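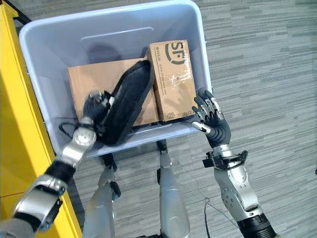

I have been meaning to write about moving house ever since September, when we finally left the flat in Closdale, and it has taken me until now to feel kindly enough towards the whole business. We had been there long enough that I no longer saw half of what we owned. Cupboards are dangerous like that!

My mother moved house 266 miles with two suitcases and a kettle, and she mentioned it every time I rang her. I, on the other hand, found 48 birthday cards from people I could mostly no longer place, and read every single one sitting on the bedroom floor with a cup of tea going cold beside me. I kept 20 of them in the end — the ones with proper letters inside — and felt a bit of a brute about the rest for days.

The thing that helped most was a bit of advice from my old neighbour Takumi Tsuji, who told me to pack the last room first. By that he meant the one I was dreading, which for us was the little back room where anything without a home had been going for years. It took four evenings and one rather silly argument about a fondue set (it came with us, and no, we haven't used it). After that the kitchen felt like a holiday.

I do miss the old place. I miss the bakery on the corner and the way the light came into the hall at teatime. The new house has a garden though, and a pear tree that may or may not be alive, and I have promised myself I won't touch it until spring. There are still a few boxes to open on the landing, and I am in no hurry at all with those.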